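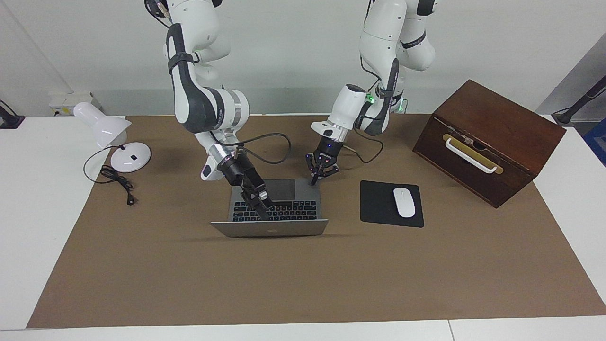
Todow opens second training room in Pelomdale

The robotics company Todow has opened a second room in Pelomdale where people teach two-armed robots to do small jobs at an office desk. The work started in February and is planned to continue until the company has 3,000 recorded demonstrations.

The robots in the new room are not programmed step by step. An operator sits at a control station and moves a pair of handles, and the two arms on the other side of the room follow the movements. Everything is recorded, including the position of each joint and the view from the cameras. A learning program later uses these recordings to try the same task without a person.

The first list has 10 tasks. Among them are pressing keys on a laptop, closing its lid, moving a wireless mouse on its pad, and putting a desk lamp's plug into a power strip. Each task will be shown 300 times, with the objects placed a little differently from one time to the next.

"People ask why we don't begin with something big, like cleaning a kitchen," said Branwen Parry, who leads the operator team. "But a keyboard is already difficult. The keys are small, and you must press one and leave the neighbor alone. With your own finger you feel this. Through the handles you feel only a part of it, so you have to look very carefully."

According to Parry, a new operator needs several shifts before the recordings are good enough to keep. The most common mistake is moving too fast. When the operator hurries, the arm arrives late and then goes too far, and the program may learn this bad habit together with the task. Such recordings are deleted at the end of the shift.

The company has also tried teaching by hand, where a person takes hold of the arm and guides it directly. This method is quicker to learn, but it is not used for the desk tasks. The person's hands often come between the camera and the objects, and it is hard for one person to guide both arms at the same time.

In an early trial with the lid task, the program closed the laptop correctly in 63 percent of attempts. Rhodri Craddock, an engineer at Todow, said the result was lower than the team had hoped, and that most of the failures came from a bad starting position of the gripper. The operators have now been asked to record more examples of this first part of the movement.

The two rooms use the same control software, called Rudusetti. Todow plans to share a part of the recordings with the Eberhard technical college, where students will use them in a course on robot learning. The company is looking for more operators for the evening shift, which begins at 4 p.m. Experience with robots is not required.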